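Pre-purchase inspection checklist, sorting cell, bench 2
Filled in before the July budget round. Status is OK, OPEN or NO, with comments where needed.

1. Quotes received
OK. Vodeo 2478, Mondness 2422, Kuusk 2382. All three are for the same set: mounting plate, guard panel, stop button. Kuusk does not include delivery, so please do not compare only the last line.

2. Emergency stop reachable from the operator side
OPEN. Only the Vodeo drawing shows where the button will be. I asked the other two for the same drawing.

3. Power and cables
OPEN. The cable must be fixed to the wall and kept away from the table edge. The electrician wants 458 for a new outlet and a cable channel. This amount is not in any quote and must go on its own line.

4. Work surface
OK. The cloth stays, it is already in use. It should be clamped at the corners before the acceptance test — a fold under the bowls can spoil a whole run.

5. Test objects
OK. Plastic bowls and cups in different colors, no glass. We do not need to buy more in this budget.

6. Dropped objects
OPEN. The supplier must state the maximum release height in writing. Tuker did this for our first cell, and it saved us many discussions later.

7. Chairs and walking space
NO. Chairs must be moved back from the table before the guard panel is measured. Mark the line on the floor with tape.

8. Spare parts for the first year
OPEN. Mondness offers them at a fixed price, but the list of parts was missing from the email.

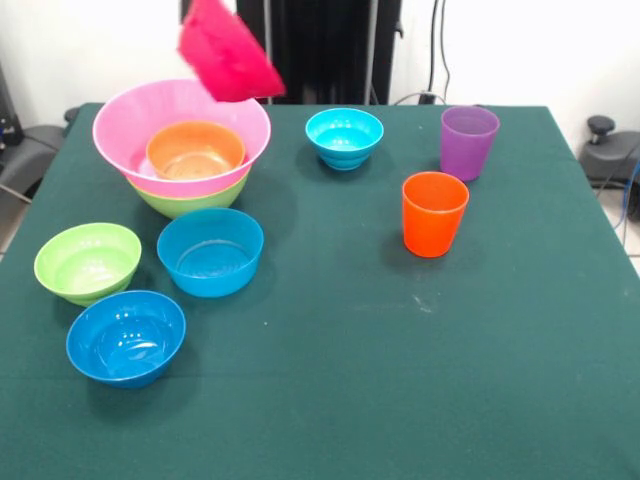

Items 2, 3, 6 and 8 must be closed before we sign the order. Item 7 we can do ourselves in one morning.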